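Right, a few of you asked what went on with the van break-ins on the Pratura estate, so I'm going to put it all in one place. Long one, get a brew.

For anyone new: I fit kitchens. I rent a small unit at Pratura and my van lives outside it overnight. So do most of the other vans on our row, as the units are too small to get a van in once you've got any stock.

Back in September I came in just before seven and my side door was peeled down from the top like a tin lid. They lean on it with a knee and pull till it folds. Lock was perfectly fine, still locked in fact!

Gone: track saw, both routers, the Drilik drill set I'd had a fortnight, laser level, and a box of old hinges that weren't worth tuppence to anyone but me (I still want the hinges back).

Three vans done on our row the same night. Mine, the plasterer's, and the one belonging to the two lads who do the aerials.

Rang 101, got through after a long wait, crime number by text that afternoon. The woman on the phone was lovely to be fair. Then a letter ten days later saying no lines of enquiry, case closed.

Which I sort of expected. But nobody had been out, and there are cameras on the gatehouse, on the tyre place and on Vörös, the café by the roundabout. You'd think one of those would be a line of enquiry.

So I went round and asked. Gatehouse camera: been off since the summer. Tyre place: on, but pointing at their own shutter. Café: on, works, and covers the whole of the turning into the estate. Best bacon sandwich for miles as well.

The owner let me sit in the back with her laptop after closing. She keeps the footage for 8 days and then it records over itself. I was on day six.

If you take one thing from this thread, ask for the footage THAT DAY. Most small places wipe it quicker than you'd think, and a letter from the police won't turn up in time.

At ten to three in the morning a silver estate car comes in with its lights off. Twenty-odd minutes later it goes out again, sitting a lot lower at the back. You can read most of the plate on the way out when it brakes.

I'm not posting the plate, please stop asking in my messages. It's with the police and it may well be a clone.
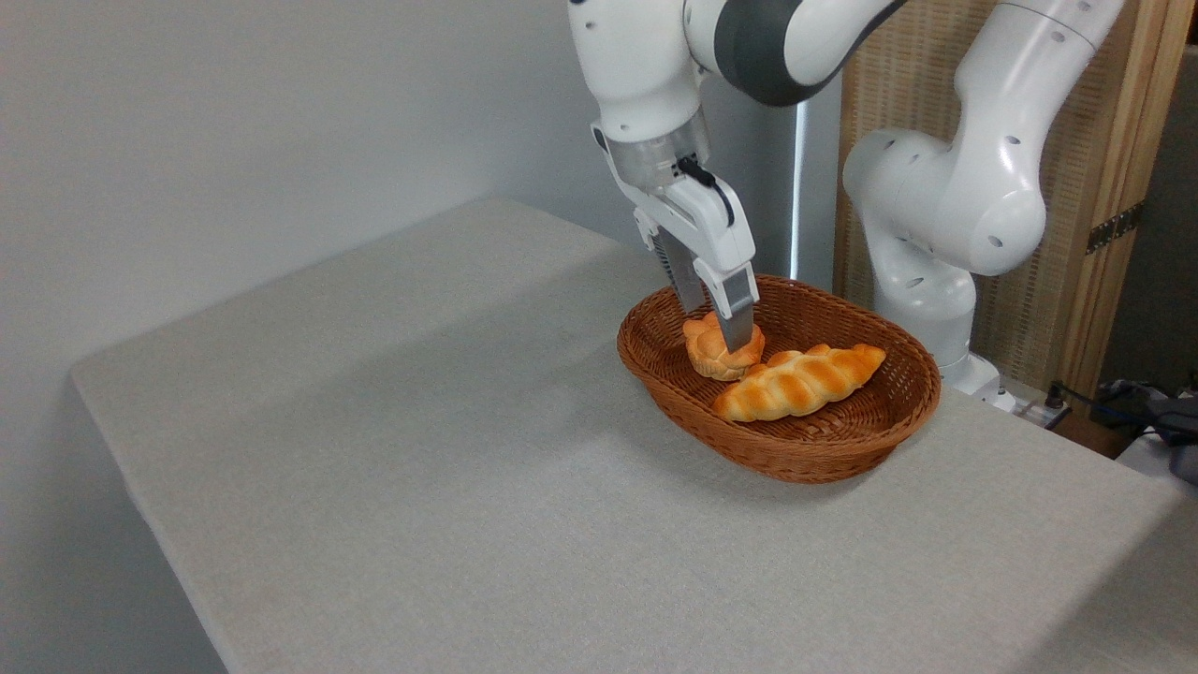 Ingeborg Grube asked under the last post whether it was even legal for the café to show me that footage, because when her own shed was done the neighbour wouldn't let her see his doorbell video and said it was data protection.

Good question and I didn't know either. The way the officer put it to me later, the owner would have been safer just saving the clip and handing it straight to them. So do that if you can. Ask them to SAVE it, and leave the watching to the police.

Ingeborg, for yours I'd go back to the neighbour and ask him only to keep a copy. He doesn't have to show you anything. Then give the police his name and tell them it exists.

Anyway. I rang 101 again with the crime number and said there's footage. Different person, and this one took it seriously. They sent me a link to upload it and the case was open again the next morning.

An actual officer came to the estate later that week. Went up and down the row, took photos of the doors, got a statement from me and one from the plasterer. The aerial lads were up on a roof in Wulell and did theirs by phone.

She told us there'd been a run of these all along the ring road and that ours looked like the same people. Same sort of door, same time of night, and always tools.

She also said, and this stung a bit, that a lot of stolen tools do turn up but can't be given back. Nobody has written the serial numbers down. They've got a room of the stuff and no way of proving whose is whose.

I had the serial number for precisely one thing, the Drilik set, and only because the box was still in my recycling. Everything else I could only describe. "It's a router, it's got a scratch on it." Well, so has every router.

Did that evening with what I've got left. Photo of the tool, photo of the serial plate, photo of the receipt if I can find it, all in one folder that isn't only on my phone. Took less than an hour and a glass of wine.

Insurance next, as I know some of you are waiting for this bit.

My policy covers tools in the van overnight, but only "in a locked vehicle within a secure compound". Our gate hasn't shut properly for years. You can see where this is going.

They turned it down. I appealed, and sent them the estate agreement that says the site is gated and monitored, and my rent statements showing a service charge for exactly that. They came back offering up to £500, less the £100 excess. Doesn't buy the track saw, but I took it.

Go and read the overnight wording on yours. Mine had been sat in a drawer and I'd never got past page one.

The landlords. We wrote to them together, the whole row, and asked about the gatehouse camera. First reply said it was "under review". Second reply said it had been referred to the contractor. There's been no third reply.

The gate does close now though. It makes a horrible noise and it takes ages and you have to get out in the rain to do the keypad, and I've never been so fond of a gate in my life.

Few of us have fitted those extra deadlocks and the plates that go over the top of the side door. The plasterer reckons they'll only go through the window next time. He's a cheerful soul. I've put the plates on anyway.

I also empty the van now, every night, every last thing. It's a pain, it's half an hour I don't get paid for and my back hates it. The sticker on the door says no tools left inside and for once it's true.

Where it's got to: the police told me a man has been interviewed and released under investigation. That's all I know and I won't be guessing at names, so please don't do it in the replies either. I'll delete them. I want this to get to court without one of us mucking it up.

No tools back yet. I do look on the selling sites most evenings, and I've been told very firmly that if I spot something I'm to screenshot it, send it in with the crime number, and NOT arrange to go and meet anyone in a car park. Fair enough.

If you were on or near the estate in the small hours that night in September, or you've got a dashcam that would've passed the roundabout by Vörös, ring 101 and say it's about the Pratura vans. Even if you think it's nothing.

And if anybody's offered a Drilik set with a strip of yellow tape round the charger lead, that's mine. My messages are open.

Will add to this when I hear more. Off to unload the van.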